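La frontera que cabe en una papeleta

El consejo regional de Toltitz quiere preguntar a sus vecinos si desean más autogobierno. La pregunta tiene 26 palabras y, leída dos veces, sigue sin decir qué competencias pasarían de unas manos a otras. Sus promotores lo consideran una virtud. A mí me cuesta verlo así.

Piret Liepiņa, que dirige la campaña del sí, recibe en una oficina prestada de la calle Moroz. Habla deprisa y cita la marcha de noviembre, cuando los suyos llenaron la avenida hasta el puente. ¿Cuántos eran? Los organizadores dieron una cifra, la policía otra, y desde entonces cada periódico elige la que le conviene. «La gente estaba allí, discutir el número es una forma de no escucharla», me dice. Puede ser. También es una forma cómoda de no tener que contarla.

El gobierno central tampoco sale bien parado. Su delegado, Nazar Symonenko, convocó al embajador vecino por unas banderas, prohibió tres símbolos y luego aclaró que uno de ellos estaba permitido si se llevaba bordado. El decreto ocupa 17 páginas. Hasta la fecha ha producido 631 multas, casi todas recurridas, y un próspero negocio de bordados en Skillau.

Entre unos y otros queda la gente que tiene que vivir con el resultado. En Trestero, el pueblo más cercano al paso fronterizo, Bohdana Sirko y su hermano Hryhorii votarán distinto – ella sí, él no – por el mismo motivo: los dos creen que el asunto lo decidirán otros, en una capital o en la de enfrente.
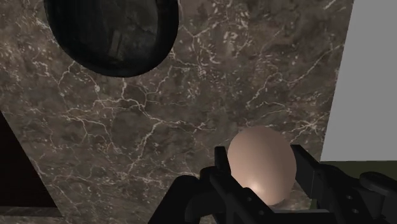

Pregunté por el dinero, que en estas campañas suele explicar más que los himnos. El sí asegura financiarse con cuotas. El no, con donativos. Ninguno de los dos enseña las cuentas completas, y la jurista Oksana Dmytriv, que las ha pedido por escrito, espera respuesta desde hace meses. «Me contestan con comunicados sobre la dignidad», cuenta.

Queda por saber si habrá consulta. El tribunal no ha fijado fecha para pronunciarse y la cancillería vecina, que jura no intervenir, ya ha anunciado que respetará el resultado «siempre que sea el adecuado». Liepiņa se rio cuando le leí la frase. Luego me pidió que no publicara que se había reído, y le dije que no podía prometérselo.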